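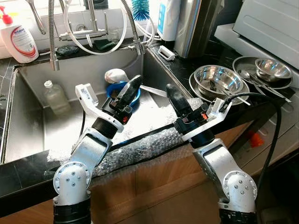
Why does a bowl still feel slippery after it has been rinsed under the tap, a reader wanted to know, and does the water have to be hot, and what happens to all the dirty water when the plug comes out? These are three good questions and they are all about the same place, the kitchen sink. We will take them one at a time.

Water and oil

Water is very good at washing away some things. If you spill orange juice in a bowl and hold it under the tap, the juice is gone in a moment. Sugar and salt mix into water easily, so the water picks them up and carries them off.

Oil is different. Butter, cooking oil, the fat from a sausage and the cream in a sauce do not mix into water. Water is made of tiny parts called molecules, much too small to see, and water molecules pull strongly on each other. They do not pull very much on oil. When you pour water onto an oily bowl, the water slides over the top and most of the oil stays where it was. When you run your finger around the bowl, the slippery feeling is a thin layer of oil.

You can see this for yourself. Put some water in a clear jar and add a spoonful of cooking oil. The oil floats on top. Put the lid on and shake the jar hard. For a little while it looks mixed, because the oil has broken up into small drops. Put the jar down and wait. The drops find each other, join up and float to the top again.

What detergent does

Now add a squirt of dishwashing detergent to the same jar and shake it again. This time it goes cloudy and stays cloudy for much longer.

Each detergent molecule is shaped a bit like a tadpole. The head is attracted to water. The tail keeps away from water and mixes well with oil. When there is oil in the bowl, lots of tails push into it and all the heads stay outside, in the water. With enough detergent molecules around it, a piece of oil gets lifted off the bowl and turned into a tiny ball with tails on the inside and heads on the outside. These little balls do not easily join up again. They float about in the water, and when you tip the water out they go with it.

A ball like this is called a micelle (say "my-sell").

Bubbles are something else. Bubbles are air with a very thin skin of water and detergent around it. They look as though they are doing the work, but most of the cleaning happens in the water underneath. If the bubbles have all disappeared, though, it can be a sign that the detergent is used up on oil and the water should be changed.

Does the water need to be hot?

Cold water and detergent will clean a bowl. Warm water does it faster, and there are two reasons. Fat gets softer and runnier when it is warm. Think of butter in the fridge and butter on toast. Runny fat comes off a bowl more easily than hard fat. Also, everything moves faster when it is warm, even molecules, so the detergent gets to the oil sooner.

Hot water can be dangerous. Water at 60 degrees can burn your skin badly in a few seconds, and the hot tap in some homes is close to that. Ask a grown-up to run the water for you. It should feel like a warm bath. People who wash up in hotter water wear rubber gloves.

There are two foods that are better rinsed in cool water first, and they are egg and uncooked dough. Heat makes egg set, like it does in the frying pan, and it makes wet flour thick and gluey.

Scrubbing

Food that has dried on needs a push. A sponge, a cloth and a brush all do the same job, which is rubbing, and each one suits a different shape. A sponge bends, so it can follow the curve of a bowl. A cloth is good for plates and for wiping the bench. A bottle brush is long and thin so it can go down into places where your hand will not fit.

If rubbing does not work, try waiting. Fill the bowl with warm water and detergent and leave it. This is called soaking. The water slowly gets into the dried food and makes it soft, the way dry rice or pasta goes soft when it is cooked. Porridge that will not come off with any amount of rubbing will often slide off after 17 minutes or so of soaking. (We timed it in the Premia kitchen, with one bowl and one spoon, and your porridge may be more stubborn than ours.)

What the bowl is made of

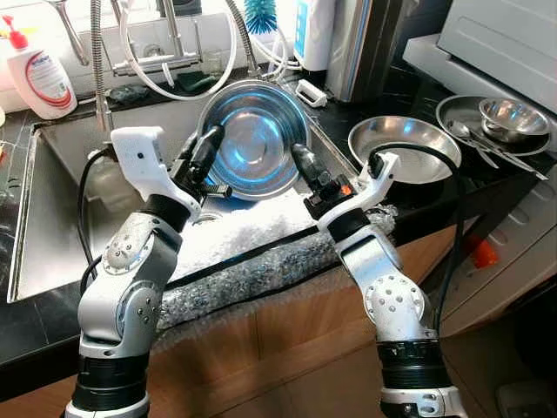

Some bowls are much easier to clean than others. A stainless steel bowl is hard and smooth, so there are very few places for food to hide. Oil does not soak into metal. Steel also carries heat well. If you pour warm water into a steel bowl the outside feels warm almost straight away.

Stainless steel is mostly iron, the same metal that goes brown and flaky when an old nail is left in the rain. The brown flakes are rust. What makes stainless steel different is a metal called chromium that is mixed in when the steel is made. Chromium joins up with oxygen from the air and forms a clear skin over the whole surface. The skin is far too thin to see, and it keeps the water away from the iron. If you scratch it, it grows back by itself. This is why people make sinks out of stainless steel as well as bowls.

A shiny steel bowl is also a kind of mirror. Light bounces off it neatly because the surface is so smooth, and since the surface is curved, the picture you see in it is bent. Look at your face in the inside of a clean bowl and then in the outside. On the inside, if you hold it far enough away, you will be upside down.

Plastic bowls are lighter and they do not dent. Plastic is made from oil that comes out of the ground, and oily things tend to stick to each other, so a plastic bowl that has held something greasy can feel slippery even after a wash. It usually needs a second go with fresh detergent. Tomato sauce can leave an orange stain in plastic, because the colour in tomatoes mixes with oil and a little of it moves into the plastic. The stain is harmless.

China and glass bowls are very smooth and clean up easily, but they break. Wooden bowls should be washed quickly and dried, and never left to soak. Wood drinks up water and swells, and when it dries out again it can crack.

What order to wash things in

Many people wash the cleanest things first and the greasiest things last. Glasses go first, then cutlery, then plates and bowls, then pots and pans. The same water can do more work that way, because it stays clean for longer.

Sharp knives are a special case. Never drop a knife into a sink full of bubbles. Someone may put a hand in and not know it is there. A knife should be washed on its own by a grown-up, with the blade pointing away, and put somewhere safe to dry.

Rinsing and drying

Rinse each thing in clean water to take off the detergent. Some taps have a bendy hose and a spray head, so you can bring the water to the bowl instead of the bowl to the water. A spray breaks the water into lots of thin streams, and it can rinse a big bowl without using very much.

Then the bowl has to dry. You can use a clean tea towel, or you can stand the bowl on its side or upside down in a rack and let the water run off. A bowl left sitting the right way up keeps a puddle in the bottom. When that puddle dries it can leave white spots. The spots are minerals, tiny bits of rock that were dissolved in the tap water. The water goes into the air and the minerals stay behind. In Purura, where the water comes from deep underground, there are a lot of minerals and a lot of spots. A wipe with a little vinegar takes them off.

Where the dirty water goes

Look under your kitchen sink and you will probably find a pipe with a bend in it shaped like the letter U. It is called a trap. Every time the sink empties, a little water stays behind in the bottom of the bend. It blocks the pipe like a cork, so that smells from the drains cannot come up into the kitchen.

After the trap, the water runs down through bigger and bigger pipes. In most towns it ends up at a treatment plant, where it sits in large tanks. Heavy bits sink and are scraped off the bottom. Fat floats and is skimmed off the top. Then bacteria, which are very small living things, eat much of what is left, including most of the detergent.

Fat can cause trouble on the way. It is runny when it is warm, but the pipes underground are cold, and there the fat goes hard and sticks to the sides. Other bits get caught on it - rice, coffee grounds, hair - and the lump grows until the pipe is blocked. So before you wash a greasy pan, let it cool and wipe it out with a piece of paper towel. The paper goes in the bin.

Words to know

Detergent: something that helps water and oil mix so that oil can be washed away.
Micelle: a tiny ball of detergent molecules, with oil caught in the middle.
Minerals: natural substances found in rock, which can dissolve in water.
Molecule: a very tiny part of a substance, made of atoms joined together.
Trap: the bent pipe under a sink that holds water and keeps out smells.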